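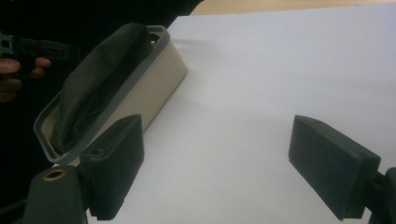 Is a hand-held gripper kit worth buying if you don't own a robot arm? It is if you want to record how a job is done by hand and sort out the arm later, which is where I am.

I bought the Trokside pair from Anley in September, after Keith Wihongi let me try his. You hold one in each hand, squeeze to close the fingers, and the camera on the tool records what the fingers are doing. The box has both grippers, two camera mounts, a bag of spare finger pads and a printed sheet that leaves out most of what you need. Shona Donnelly at Ruddock sent me the longer manual, all 40 pages of it.

My test job is cloth in a plastic tray. Cloth is a nuisance because it never folds the same way twice, and the tray has a raised rim that the fingers catch on if you come in too low. I did 23 runs the first evening and threw out 8 of them, mostly where I'd knocked the rim and pushed the tray along the table.

The ridged part on the inner face of the fingers grips fabric well. I'm less keen on how wide they are — getting one down into a corner takes some care. The body has a brass threaded insert, and I'd much rather screw into that than into bare plastic.

My wrist ached after an hour. Keith says it goes away. His hasn't been playing up, but he has bigger hands than me.

It cost £125 for the pair, cameras not included. Plilamport do a similar set with a softer trigger and I may borrow one to compare. For now I'm keeping these. Next job is pairing socks, once I've got the second mount to stop creeping round.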